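Ineo Path Follower: Set-Up Guide for Research Users

Section 4. Running the wet-lens test

By now you have the robot driving on a dry path and the labeling tool installed. Now comes the part we love most! The wet-lens test measures how well the path model finds drivable ground when there is water on the camera cover. It's the test that changed our minds about the whole project, and we hope you'll get as much out of it as we did.

A quick word on the method, for anyone who skipped Section 1. The Cletine model splits each camera view into small patches. For every patch it gives two answers: is this drivable ground, and how far should the planner trust that answer? The second answer is the trust score. When a drop covers the far end of a path, we want the trust score to fall over the drop and stay high over the clear ground near the robot. The planner then steers by the patches it can trust and slows down if too few are left.

4.1 Before you start

1. Charge both battery packs and check that the log drive has room for a full run.
2. Load the dry model and the Cletine model. You will compare them on the same views.
3. Wipe the camera cover and save one clean reference view.
4. Pick a route with grass on at least one side. Grass borders are a good first challenge because a smeared edge between grass and paving is easy for the dry model to lose.
5. Walk the route yourself and note any curbs, vents, rails or steep banks.

Caution: Keep one person within reach of the stop button for the whole run. Wet paving can be slick for wheels and for shoes.

4.2 Collecting wet views

1. Set the speed limit to walking pace or lower.
2. Start the log, then start the robot.
3. Let drops gather on the cover. Leave them alone until the run is over, even when it gets hard to watch.
4. Save a still whenever the ground or the borders change.
5. Stop the log before you wipe the cover.

Note: Keep views with glare on the ground. A bright wet strip down the middle of a path is one of the best things you can give this model, and you will want plenty of them.

Your stills should show the kind of mix you see in this set, with drops and smears over different parts of the view.
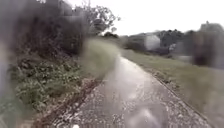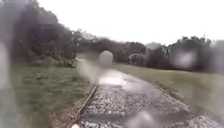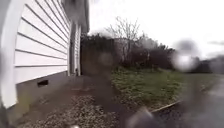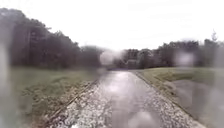
Reading time for this section: 5 min

4.3 Labeling the views

1. Open the stills in the labeling tool and choose the two-layer template.
2. On the ground layer, paint the drivable surface. Paint straight through a drop if you can tell from both sides where the surface goes.
3. On the water layer, outline every drop, smear and streak, including the long ones down the side of the view.
4. Mark wet shine as ground. It belongs to the surface, and it should never go on the water layer.
5. If a drop hides the spot where the path meets the trees or a hedge, tag that spot "unknown." Please don't guess here. The unknown tag teaches the trust score where to back off.
6. Ask a second person to label a share of the same stills without looking at yours.

Note: Iida Hakala wrote our labeling rules and Impi Hakala tested them on people who had never labeled anything before. The rule that caused the most trouble was step 4. Shine and drops can both look pale and smooth, so check for grit or stones showing at the borders of the pale area. Shine usually breaks up into the texture around it. A drop has a soft outline that ignores whatever is behind it.

Caution: The third still above has a dark, rounded, out-of-focus shape low in the middle, most likely a front part of the robot. Use the "self" tag for shapes like this. If you leave them untagged, the planner may treat them as something in the way.

4.4 Comparing the two models

1. Run both models on your labeled set with the standard settings.
2. Open the Orkley viewer and load the results next to each other.
3. Turn on the trust overlay. Strong color means high trust.
4. Go to a still with a drop near the far end of the path and look at the overlay there.
5. Step through the rest and flag any view where trust stays high under a drop.

In our own comparison we trained on 800 labeled stills and held back 297 for testing. The gain we were hoping for was at the far end of the path, and we got some of it. The big surprise was close to the robot! With the trust score switched on, the planner stopped reacting to smears low in the view and held a much steadier line. We had been so busy with distance that we almost didn't plot the near ground at all.

We also tried training on 700 of those stills, leaving out the ones with the strongest glare. Results on shiny paving dropped right away, so please resist the urge to tidy up your set.

4.5 Known limits

The model is weakest on loose stone. Gravel beside a foundation and gravel on a path can look much alike through water, and the ground layer sometimes spills from one to the other. Rusty edges and narrow strips of bare soil help it find the border, but don't count on them.

Very large drops are still a problem. If the planner slows to a stop and stays there, end the run, save the log and wipe the cover. A stop like this is correct behavior, and those logs are very welcome in the shared Tikkanen folder.

Go on to Section 5 to set the trust threshold for your own route. Keep your clean reference view handy, as step 2 there asks for it.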